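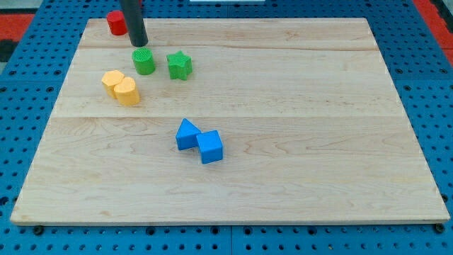
30 May 2018

**Lurero presents Jokita, a set of small shape blocks for sorting and play**

Lurero is happy to announce its new block set Jokita. The set brings together simple shapes such as cylinders, stars and hearts, in strong colors like red, green, yellow and blue. Children can sort the blocks by color, by shape, or in any way they like.

The work on Jokita started in February, together with the toy shop Hashemi. During 11 play afternoons in the shop, children between two and five years old tried the first blocks on a flat wooden board.

"We first wanted to give printed rules with the set," says Spyros Delić, designer at Lurero. "The children did not wait for the rules. They put the heart beside a block of the same color and told us these two are friends. So we took the rules out."

Jokita is sold at Hashemi and in 12 other shops. The board is sold separately, under the name Tukoden. Shops and kindergartens which wish to see the blocks before ordering can ask Lurero for a visit.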